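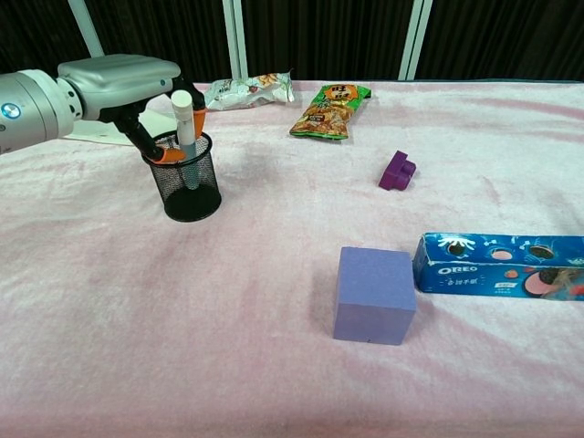

Preltia Refillable Desk Pen, medium point

I bought the Preltia in April after going through a box of throwaway pens in one winter. I write a lot by hand: grocery lists, meter readings, notes from phone calls, and a page or two in a journal at night. The pen came with 6 ink cartridges in the box, and I am on the fourth one now.

It writes well. The line is dark and even, and it starts on the first stroke if the cap has been on. Leave it uncapped through a long phone call and you will have to scribble a bit before the ink comes back. The point is wider than I expected for a medium. On the forms our county office in Brirkatville sends out, with those tiny boxes, I have to print slowly or the letters fill in.

Paper matters. On the Huvemico pads I use at work there is no bleed at all. Cheap copier paper lets it show through, so I only write on one side. In a Goicoechea notebook it took a few seconds to dry, and I smeared a few lines before I learned to wait. My neighbor Zoi Koutsoukos is left-handed and tried it for a day. She gave it back with ink down the side of her hand.

Changing a cartridge is easy. Unscrew the barrel, pull the old one straight out, push the new one in until it clicks. The threads still feel tight. The clip is the weak part. Mine bent the first time I put it over a thick jacket pocket, and it has been a little crooked ever since.

The maker claims 2,000 feet of writing per cartridge. I have no way to check that, but each one has lasted me more than 20 days of steady use. Refills are sold in the same size pack, and the shop I use was out of black twice, so order before you need them.

I would buy it again for use at a desk. For a shirt pocket, get something with a stronger clip.

Reviewed by Orestis Athanasiadis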